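How long do spices keep once they're in little jars?

Posted by wakura_kitchen

Hi everyone! I cleared out my mother-in-law's pantry in July and came home with more small jars than I know what to do with (she never threw away a container in her life, bless her). I'd love to use them for spices, but I worry that what I put up now will taste like dust by spring. Jars and a white divided tray:

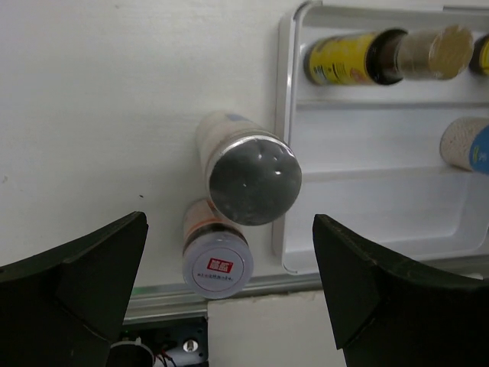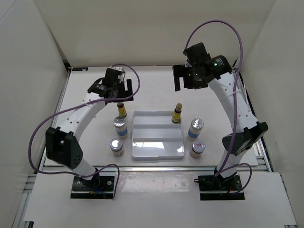
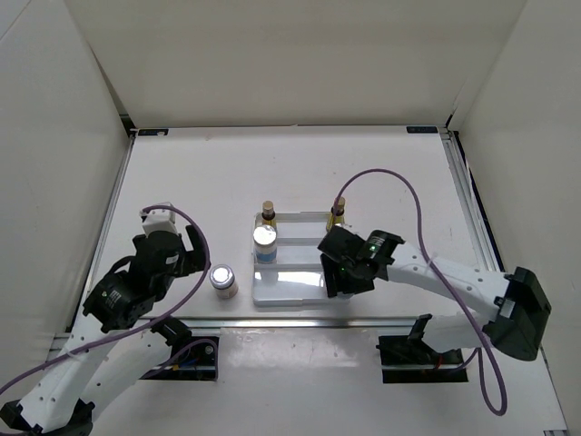 My cumin and paprika always fade first, and I cook for two, so a big bag lasts us forever. Should I be buying whole seeds and grinding them myself?

Filar21

Yes, go whole if you can! Whole seeds stay good for years, and ground ones start going flat after a few months. I buy 100 grams of cumin at a time, toast a spoonful in a dry pan and grind it while it's still warm. Keep everything away from the stove, and write the month on the lid.

futico

just smell it. no smell, toss it

Janjua_Home

Paprika is happiest in my fridge, and I only ever fill one small jar. Wash old jars well and let them dry overnight before you fill them, lids too.

Last updated: Friday, September 13, 2024

Contact us | Copyright | Back to top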